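Handling soft things – session 4, notes

(Wim Willems, stand-in. Slides not up yet, these are from my own sheets so excuse the order)

Carrying on from the slip faults. Today: the Kikenby folding fault. Read the Pramley write-up before next time if you haven't, it's short.

The setup

Job was trouser folding. Two-finger gripper, soft pads, hand-held version for collecting the demos, then the same fingers on the arm. Demos done in ordinary bedrooms, garment laid flat on the bed. 100 demos to start with, later 1000. Policy trained on the lot, run on the arm at Kikenby.

First weeks fine. Then in August the arm started picking up the bedding along with the trousers. Not every time. 4 runs in 20 on the bad afternoon.

What it looked like

Fingers come down at the hem, close, lift. Trouser leg comes up and so does a ridge of sheet under it. Arm carries on to the waistband, sheet goes tight, fold ends up crooked. On the worst run the sheet came right off the mattress corner and wrapped the left finger. Arm kept pulling. Operator hit the stop.

Nobody hurt. Sheet torn, one pad peeled off, linkage pin bent. Still goes in the book as a safety event – why? Because the arm was pulling against something fixed and did not know it. Swap the sheet for a sleeve with someone's arm in it and you see the problem.

What people blamed first

- The camera. Cleaned the lens, no change.
- Dark cloth. Black trousers are hard, yes, creases hardly show. But the fault came up with a beige pair too.
- Patterned sheets. Popular theory, lots of small bright shapes near the fingertips. Tested with a plain sheet, still did it.
- Worn pads. Partly true, see below.

Write down what you ruled out and how. Dijkstra's log just says "checked camera, ok" and we had to do it all again.

What it was

Two things together.

a) Finger height at closing. In the demos a person holds the gripper and feels the mattress give. They stop pushing. The arm has no feel for that, it goes to a height. New mattress at Kikenby was softer and sat higher, so the tips went in deep and closed on whatever was there. Two layers.

b) The pads had been changed for a grippier sort (Tastby ones). Old pads let the lower layer slide out as they closed. New ones held both. So the old pads had been hiding (a) all along.

Neither change was logged as a change. Mattress was "furniture", pads were "spares".

Where the cloth matters

Look at where the edge lies flat and where it bows or lifts. A soft fold across the middle gives the fingers something to get hold of without touching the bed. A flat hem pressed into the sheet gives nothing, so the tips have to dig. Most of the bad grasps were at flat hems. People doing demos tend to go for the easy bit of cloth without noticing, so the hard bit is thin in the data. Ask them to do both.

Same with the covers. If the duvet is shoved up in a heap, it can slide down during the fold and end up in reach. Clear it well away or get demos with it there, don't do half and half and hope.

The fixes

1. Pull limit on the arm. If the load goes over the limit while lifting, open fingers and stop. Should of been there from day one.
2. Touch the bed once beside the garment before starting, take height from that.
3. Small test lift, pause, look. If the sheet moves with the garment, let go, try again. Slower but nobody minds.
4. Pads and mattress both go on the change sheet.

Fix 1 is the safety one. The others make it work better, which is a diffrent thing. Don't mix these up in your reports, people lost marks for it last year.

After all four: 20 runs, no double pick-ups. I would want more than 20 before saying it's gone. The fault was now and then to begin with, so a clean afternoon doesn't prove much.

Questions that came up

Could you clip the sheet down? Yes, Pramley did. Stops the ridge but then the arm is pulling against a clip, so you need the limit even more.

Why open the fingers, why not just freeze? Freezing keeps hold. If it's caught on a person you want it to let go. Different for heavy loads, where letting go drops it on someone – session 6.

For next time

One page. Pick one garment and one surface, say where the fingers would go first, what could get caught with it, and how the arm would know. Sketch is fine. Hand in before the practical, not during.

Bring the hand-held grippers back with the pads ON please.
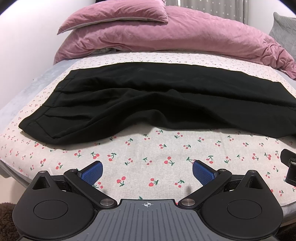
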